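Informe de avance al Fondo Felldale
Proyecto Grimshaw: orden y separación de residuos en las salas de trabajo
Periodo: de julio a octubre
Responsable: Mutua Kashindye

1. Estado general

El proyecto sigue el plan aprobado, con un retraso en la parte de señalización que se explica en el apartado 4. Durante el periodo se terminó la revisión de las mesas de trabajo de la sede de Plillerau y se empezó a aplicar la rutina de recogida al final de cada turno. La sede de Drurkwood no ha empezado todavía. Estaba previsto así en el calendario que se envió con la solicitud.

El objetivo no ha cambiado: que las mesas compartidas queden despejadas entre un uso y el siguiente y que los envoltorios pequeños, los sobres y los restos de plástico terminen en el recipiente que les corresponde. Antes del proyecto no había una norma escrita. Cada grupo recogía a su manera y lo que quedaba sobre la mesa lo encontraba el grupo siguiente.

2. Trabajo realizado

En julio se hizo el inventario de los residuos que se generan en las mesas. Se recogió todo lo que quedaba encima al terminar cada turno y se clasificó a mano. El total fue de 293 piezas, casi todas de poco tamaño. La mayor parte eran envoltorios de un solo uso, de papel o de papel con una capa de plástico. El resto eran trozos de film, etiquetas y alguna bolsa.

El inventario sirvió para corregir una suposición de la solicitud. Habíamos pensado que el problema principal serían las cajas y el cartón de embalaje, y se había reservado espacio para ellos. El cartón se retira bien porque estorba y la gente lo baja al contenedor. Lo que se queda es lo pequeño y plano. Un sobre de papel sobre una mesa clara se ve poco, se pega a la superficie y cuesta levantarlo con los dedos.

Con ese resultado se redactó la rutina de recogida, que ocupa una hoja y dice lo siguiente:

Primero se retira el material que se va a guardar.
Después se recogen los envoltorios, empezando por el lado de la ventana.
Los trozos de film se separan del papel cuando salen sin esfuerzo. Si están pegados, la pieza entera va a la fracción resto.
Por último se limpia la mesa con una toallita desinfectante.

Los recipientes se dejan encima de la propia mesa mientras dura la recogida. Se probó a tenerlos en el suelo y se abandonó a los pocos días, porque las piezas pequeñas caían fuera.

3. Mesa de madera clara, sede de Plillerau

Es la mesa que más se usa y la que se tomó como referencia para ajustar la rutina. Tiene superficie brillante y recibe luz directa de la ventana, con lo que los reflejos dificultan ver los envoltorios transparentes a ciertas horas. Los sobres quedan repartidos por toda la mesa y hay que recogerlos uno a uno.

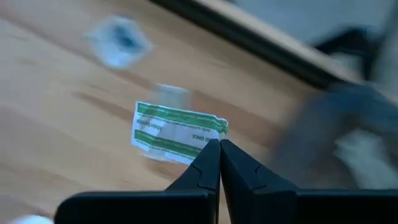
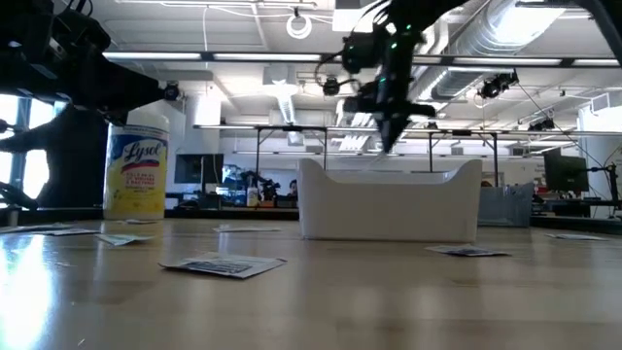 El film transparente es la fracción que peor se recoge. En las revisiones de septiembre apareció varias veces después de dar la mesa por terminada, casi siempre en trozos menores que una tarjeta. Se ha añadido a la hoja una línea que pide pasar la mano por la superficie antes de limpiar. Desde entonces el personal de tarde informa de menos restos, aunque no se ha medido y no queremos presentarlo como resultado.

Hubo también dudas sobre los envoltorios impresos que llevan una lámina por dentro. La empresa que retira los residuos nos confirmó por teléfono que no los acepta con el papel. Se ha pedido la confirmación por escrito y se adjuntará al próximo informe. Mientras tanto van con el resto.

4. Incidencias y retrasos

La señalización de los recipientes tenía que estar colocada en septiembre. El primer juego de etiquetas llegó con un adhesivo que no agarraba en el plástico y se devolvió. El segundo juego está encargado al mismo proveedor, sin coste añadido. En las mesas se está trabajando con rótulos provisionales de papel, que hay que reponer con frecuencia.

Se detectó además que los recipientes con el borde curvado son más cómodos para echar las piezas desde cerca, pero se apilan mal en el armario. Se mantienen los que ya se compraron. Para Drurkwood se pedirá un modelo de borde recto, si el precio es parecido.

Dos turnos no aplicaron la rutina durante la primera quincena de agosto por cambio de personal. Se repitió la explicación y no ha vuelto a ocurrir.

5. Gastos

De la partida de material se han gastado hasta la fecha 2000 euros. Incluye los recipientes, los guantes, las toallitas desinfectantes y la impresión de las hojas. El gasto en toallitas ha sido mayor que el previsto: se calculó un paño por mesa y turno y en la práctica se usan 2. La diferencia se ha cubierto con lo que no se gastó en cajas para cartón, dentro de la misma partida, y no se solicita ninguna ampliación.

La partida de formación está sin tocar. Se prevé usarla en la sede de Drurkwood, donde el equipo es más numeroso y trabaja con horarios más repartidos.

6. Próximo periodo

Colocar las etiquetas definitivas en Plillerau en cuanto lleguen.
Repetir el inventario con el mismo método que en julio, para poder comparar.
Visitar Drurkwood y decidir en qué mesas se empieza.
Revisar la hoja de la rutina con el personal de cada turno. Hay quejas sobre el orden de los pasos, en concreto sobre la obligación de empezar por el lado de la ventana, que en algunas mesas obliga a dar la vuelta.

Se pide al Fondo que confirme si el segundo inventario puede presentarse junto con el informe de Drurkwood o si prefiere recibirlo por separado. La hoja de la rutina y el detalle de las 293 piezas por tipo van en los anexos A y B.

Mutua Kashindye
Proyecto Grimshaw, sede de Plillerau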